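Gripper Comparison Working Group
Minutes of the meeting of October 26, 2020

Chair: Jasmina Jurić
Present: mechanical, controls and data staff; one guest from the Kaline integration side (by phone, items 3 to 5 only)
Apologies: purchasing

1. Minutes of the previous meeting

Accepted with one correction. Under item 4 the spare finger set was listed as belonging to the Jirkeo gripper. It is for the Puvarent.

2. Matters arising

The calibration target for the wrist cameras has been reprinted on stiffer board. The old one is to be thrown out so the two do not get mixed up.

The request for a second torque wrench is still open. Controls will keep lending theirs until it arrives.

The question of whether to log motor current at the full rate or the reduced rate was settled by email. Full rate stays. Disk space is to be looked at again in November.

3. Rubber band sorting trials

Jasmina introduced the item. The group had agreed to use rubber bands as the soft-object task for this round, with colored baskets as the targets. Rigid parts did not separate the two candidate grippers in the earlier round, and the group wanted something thin that lies flat on the table and tangles with its neighbors.

Trials so far: 3378 pick attempts, of which 2842 ended with at least one band in the correct basket. The count includes both grippers and all operators. Data staff pointed out that a pick that lifts two bands of the same color is scored as a success under the current rules, and the same pick with mixed colors is scored as a failure. Mechanical felt this was hard on the Jirkeo, whose wider fingers tend to bring up neighbors. It was agreed to leave the scoring alone for this round and to add a separate column for multiple picks. Attempts already logged will be relabeled from the video where the overhead view is clear enough.

Table layouts and arm stations are as set out in the trial plan.

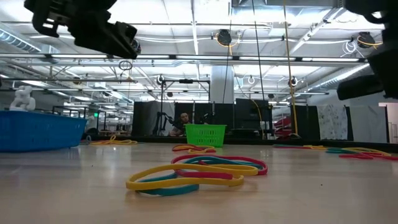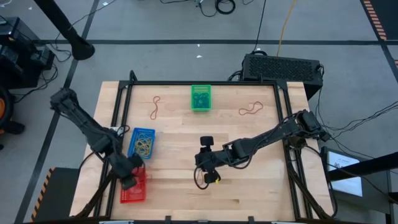
Discussion then turned to approach angle. The Puvarent does best coming in close to vertical, with the fingers open only a little wider than the band. The Jirkeo needs a shallower approach and a short drag along the table before closing. The drag costs time, and on two occasions it pushed a band off the far side. Controls can shorten the drag but would like to see the contact force first.

Fingertips were discussed at some length. The plain tips slide over a flat band without catching its edge. Mechanical has tried a thin rubber sleeve, which grips well but does not always let go over the basket, and the operator ends up shaking the arm. A chamfered tip without the sleeve was the better compromise in bench tests. Eight sets are on order – four per gripper.

The guest from Kaline asked if tangled piles should be counted separately from single bands. Jasmina said they should, and that the start state ought to be written in the log by the operator before each run. At present it is filled in afterward by some people and left blank by others. Agreed that a run with no start state will be dropped from the comparison.

4. Controller

The Krasniqi controller has been running on one station next to the existing one. Operators like the smoother motion at low speed. Two faults were reported, both a loss of communication after a long idle period. Neither happened in the middle of a pick. Krasniqi support has asked for the logs and these were sent.

Controls noted that gripper results from the two controllers should not be pooled until the closing speed has been matched. The default on the Krasniqi is slower, and a slow close is an advantage with thin bands. Data staff will mark the affected runs. There was some disagreement about how many there are, and the matter was left to the relabeling.

The Kaline guest said that their own bridge software should work with either controller and offered a test version. Accepted, on the understanding that it goes on the spare machine first.

5. Cameras

Wrist camera views are good for the last part of the approach but lose the band once the fingers begin to close. The overhead view is better for judging which band is on top of a pile. Glare from the ceiling lights was raised again. Lowering the exposure helps with the tabletop but makes the inside of the baskets too dark to score. A matte mat was suggested. Mechanical objected that a mat changes the friction under the bands and would make the earlier runs hard to compare with. No change for now.

Cable routing on the wrist cameras needs attention. A slack loop can touch the table when the arm is low, and there is a risk of it dragging bands along with it. Clips to be fitted at the forearm, leaving enough length for full wrist rotation.

6. Wear

Both grippers are to be opened and inspected every 2000 cycles. The Puvarent passed its last inspection with no play in the jaw. The Jirkeo showed slight play on one side, within the limit. Mechanical will measure it again at the next interval and bring the figures.

Bands also wear. Stretched ones are easier to pick up than new ones, and the sets should be swapped on both stations at the same time.

7. Actions

Data: add the multiple-pick column and relabel past runs.
Data: mark all runs made on the Krasniqi controller.
Mechanical: fit chamfered tips when they arrive, Puvarent first.
Mechanical: cable clips on all wrist cameras.
Controls: match closing speed on both controllers and report the setting used.
Controls: contact force plot for the Jirkeo drag move.
Jasmina: revised log sheet with start state as a required field.

8. Any other business

Purchasing has asked for a decision on the gripper before the quote from Jirkeo runs out. The group would prefer to finish the runs with the new tips – Jasmina will ask if the quote can be extended.

Next meeting in November, same room. Date to be sent around once the tips have a delivery date.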